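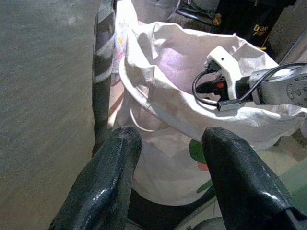 Home | Course outline | Handouts | Lab bookings | Contact

Handout 5: Showing a task to a two-armed robot
Irina Oprea, Orkurton School of Engineering
March 2019

Print this page | E-mail this page

5.1 Scope

Handout 4 dealt with programmed motion, in which each pose is written down before the arm moves. The present handout covers the two methods by which a person supplies the motion directly. Read it before the second lab session. The worked task throughout is handling laundry at a fabric bag held open on a stand.

5.2 Guiding by hand

In hand guiding, the motors are set to cancel the weight of the arm and the operator moves it by holding the links. Joint angles are recorded as the arm moves. The recording is physically possible for the arm by construction, and no mapping between two machines is needed.

The method has two drawbacks for the laundry task. One person cannot easily guide two arms at once, and the operator's own hands and sleeves enter the camera views. A policy trained on such views may come to depend on a hand that will be absent at run time. The usual remedy is to replay the joint record with the operator standing clear and to take the camera data from the replay. With rigid parts this works well. Cloth does not settle the same way twice, so the replay may diverge from the original at the first grasp.

5.3 Remote control

In remote control the operator moves a leader device and the robot follows. The Jomum bench uses a pair of leader arms with the same joint order as the followers. Joint angles are copied directly, after an offset is subtracted at start-up. If the leader has a different shape, the hand pose must be copied instead and an inverse kinematics step is required (see Handout 3, section 3.4).

Points to watch:

- Delay. Measure it before recording. Operators adapt to a constant delay and slow down, and the slower motion is then learned.
- Force. The Jomum leaders give no force feedback. The operator judges contact by eye.
- Start-up. Match the leader pose to the follower pose before enabling. A large mismatch produces a jump.

5.4 Camera placement

A wrist camera keeps the fingertips at a nearly fixed place in the view. This is useful for the last part of a reach, where small errors matter. It gives a poor view of anything behind the held item, and a garment lifted close to the camera can cover most of the view.

When two arms work at one opening, each wrist camera may also see the other arm. Do not mask it out. The position of the second arm is information the policy needs in order to avoid a collision, and the training views should include it in the range of positions expected in use.

Cables on the wrist deserve the same attention as the joints. Check the slack through the full range of wrist roll before recording. A loop that is safe in free space can still catch on a rim or a fold of cloth.

5.5 What counts as one demonstration

A demonstration starts with both arms at their rest poses and ends when they have returned there. Stop the recording by the foot switch only after both arms are still. Each episode is stored by the Naler logger under its own number, with joint angles, finger opening and all camera streams on a common clock.

Label each episode with one of the following:

clean: task completed, no correction
corrected: task completed after a missed grasp or a slip
failed: task not completed
void: fault in equipment or logging

Keep the corrected episodes. A policy trained only on clean ones has no example of how to recover when it drifts from the demonstrated path. Failed episodes are kept in a separate folder and are not used for training in this course.

5.6 The course data set

The September set holds 2271 episodes, of which 1049 were recorded by hand guiding and the remainder by remote control. Students will train on one part and then on the other, using the same network and the same settings. The Furtună notes (on the reading list) give the derivation of the loss and the treatment of time steps. Section 2 is required reading.

5.7 Preparation for the lab

Each pair records 12 episodes by remote control. Swap operators halfway. Change the starting position of the garment between episodes and leave the stand where it is.

Bring written answers to these:

(a) Why does an offset error in the leader arm matter less to the operator than to the recorded data?
(b) Two operators approach the opening from different sides. What would a policy that averages their actions do?
(c) Which signals would let you detect a missed grasp without using a camera?

Handout 6 continues with action chunking and the choice of control rate.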